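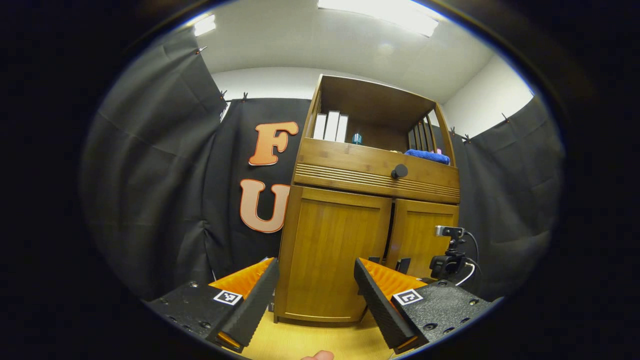

**From:** Liesbeth Van den Broek
**To:** Shared Equipment list
**Subject:** Re: Stesen handheld gripper kit, evaluation and request for comments

Dear colleagues,

Thank you to those who replied to the first notice. Robel Gebru raised several questions on behalf of the Daza group, and I have quoted his message in full below because other groups have asked for much the same information. My answers follow it. The comment period stays open until the end of February.

> **From:** Robel Gebru
>
> Dear Liesbeth,
>
> We have read the offer from Stesen and would like to see the following points settled before our group agrees to share the cost.
>
> First, the offer speaks of a "complete handheld kit" but does not say how many spare finger pads are supplied, or what they cost afterward. Our experience with the Dillex grippers was that the pads wore out long before anything else did.
>
> Second, we would like to know how long a new operator needs before the recordings are good enough to keep. The sales sheet says "minutes." We would prefer a figure from our own staff.
>
> Third, the wide-angle lens. Two of our people are concerned that small items near the rim of the picture will be too distorted to be of use.
>
> Last, who will hold the service contract, and does it cover recalibration?
>
> With kind regards,
> Robel Gebru
> Daza group

**1. Finger pads and other wearing parts**

Each kit is delivered with one set of pads fitted and six spare sets. Further sets are sold singly. Stesen has confirmed in writing that pads may be changed by the user without loss of warranty, provided that the mounting plates are not removed. The printed markers on the plates are also treated as wearing parts. Estela Acuña replaced one during the evaluation and found that the adhesive backing was weak at one corner. We have reported this to the supplier and have asked for a better grade of label.

The Dillex pads do not fit. Groups that still hold a stock of them should not plan on using them up this way.

**2. Training time**

We kept a record of this. Four operators took part, none of whom had used the kit before. Their tasks were drawn from ordinary household work around a wooden cabinet with an open shelf above, a drawer with a round knob, and a pair of doors below. They were asked to open and close the drawer and doors, to move a small bottle along the shelf, and to pick up and put back a folded towel.

In all, 643 recordings were made, of which 33 were rejected on review. Most of the rejected recordings came from the first session of each operator. Toivo Laaksonen, who reviewed them, recommends setting aside one full morning for each new person, with a second short session on another day. I would ask groups to plan on that basis and to disregard the figure in the sales sheet.

The drawer knob gave more trouble than the doors did. Operators tended to close the jaws too early and push the knob with the tips. A short written guide has been drafted and will be circulated with the minutes.

**3. Lens and image quality**

The concern is a fair one. The lens is very wide, straight edges bow strongly toward the outside of the picture, and there is a broad dark ring around the usable area. The benefit is that both fingers and most of a small room are in view at the same time. For tasks carried out between the fingers, the reviewers had no difficulty. For items far to one side, they did.

Stesen offers a narrower lens as an option. We have not tested it and I am not able to recommend it at present. Sebastián Yáñez has asked for one on loan and will report to this list if it is supplied.

Operators should also be reminded to keep their own fingers well away from the jaws. The wide view reaches further down than one expects, and a stray fingertip is easily recorded. Toivo did not reject recordings on this ground alone, but some groups may wish to apply a stricter rule.

**4. Service and calibration**

The service contract would be held by Udach, as with our other shared equipment. It runs for 19 months from delivery and covers repair, loan of a replacement unit, and one recalibration. Any further recalibration is charged to the group that requests it. I have asked whether a second one could be included and am waiting for a reply.

**5. Points still open**

- The file format is documented, but the export tool fails when a folder name contains a space. Stesen has accepted this as a fault and has given no date for the repair.
- The carrying case holds the gripper and its cables but has no place for the spare pads.
- The handle is comfortable for short use. Two of the four operators reported a tired wrist by the end of a long session, and both asked whether a lighter version is planned. I have passed the question on.

Groups that wish to take part in the purchase should write to me directly and state the number of kits required and the budget code to be charged. Objections and further questions should be sent to the full list. Groups wishing to try the kit before deciding may book it through Estela; bookings start at 9:00 a.m. and the kit must be returned fully charged.

Yours sincerely,

Liesbeth Van den Broek
Coordinator, Shared Equipment
Udach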